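Category: Workshop log > Faults & near misses | Tags: grippers, trigger, calibration

December 13, 2019

Writing this up before I forget which order it happened in. Onni, read the bit about the trigger spring before you take the Pendirik pair out again.

Short version: right hand unit stopped reporting full close. Fingers shut fine, you can see and feel them shut, but the width in the log never gets to zero. Sits at some 5 mm and stays there. So everything logged after it started is wrong on that side. Left unit fine throughout.

Didn't spot it on the day. Spotted it back at the bench when the Farooqui script threw out 951 rows from one run and I thought the script was broken. It wasn't. Apologies to the script.

What we were doing – snack sorting on the checked tablecloth, small wrapped stuff, two units, one person. Nothing clever. Pick, move to a clear patch, let go, next one.
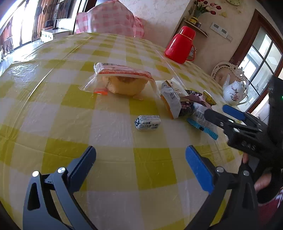 Fingers open, nothing held. Small wrapped block by itself mid table, rest of the packets up by the bread.

First idea was the pads. They're textured, they pick up crumbs and sugar and then don't meet flat. Cleaned both with a damp cloth, dried, tried again. Same. Put a slip of paper between them and pulled, gripped it hard all the way along. So mechanically closed.

Second idea, the linkage pins. One was a touch proud on the right unit, pressed it back. No change in the reading but glad I looked, it would of walked out eventually. Checked the left while I was at it.

Third idea and the actual one: the magnet for the width sensor. It's glued to the inside of the pivot and the glue has let go on one side, so it lags when the finger turns and then sticks. You can move it with a fingernail. Same glue we used in August, the stuff from the Stustavano box that was already going stringy. I said at the time it would do. Well.

Now the safety bit, and the reason Onni should read this. With the magnet lagging, the unit thinks it's still open when it's shut. No harm by hand, you just let go. But if we replay that run on the Grevine arm, the arm reads "not closed yet" and keeps squeezing until it hits the current limit. I did it on the bench with a foam block and it went 3 seconds before cutting out, which is far too long. Foam block has two neat dents in it. Could have been a thumb. NOBODY replays anything from that day till I've been through it, please. I've renamed the folder so it won't load by accident.

Also: the trigger spring on the same unit is weak. It doesn't come fully back unless you help it. Seperate fault I think, but it hides the first one because you get used to nudging it.

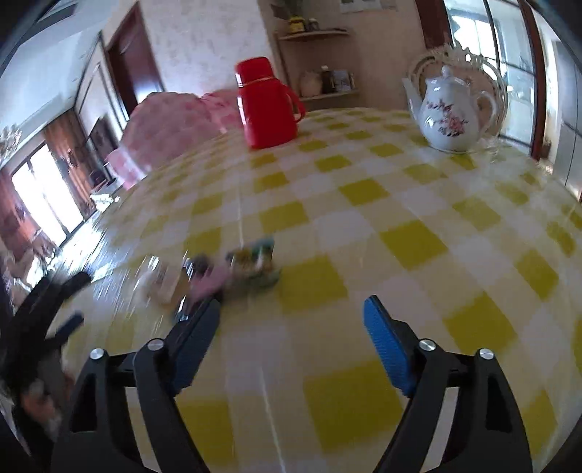

Zero check before each run would have caught all this. Close fully, look at the number, open fully, look at the number, start. Takes no time and we skipped it because we'd done it once when we set up. I went back over the pictures to see if there was any point where I could compare the two sides, and there isn't a good one. Here the near unit is wide open over the cloth and the other one's a smear at the left, moving, so no use for measuring finger gap. What it did remind me of is the shine on the cloth, window streaks all down the left side. If we ever want to get width from the picture as a back up, that glare will be a nuisance. Matt cloth next time or draw the curtains.

Done so far:
- magnet off, old glue scraped, cleaned with spirit
- reglued with the two part stuff, clamped, leaving it overnight
- old glue in the bin. Properly in the bin
- current limit on the arm turned down, and a time cut-out added at half a second

Still to do:
- new trigger spring (none in the drawer, need ordering, get 2)
- look at the left unit's magnet, same glue, same age
- put the zero check in the start-up so it won't record without it. Onni?
- go through the run and mark what can be saved. Left side should be alright

Clamp is on the end of the bench by the vice. Don't knock it.

Contact the workshop | © 2019 | Back to top

We use cookies to remember your login and page settings. By carrying on you accept this. OK / More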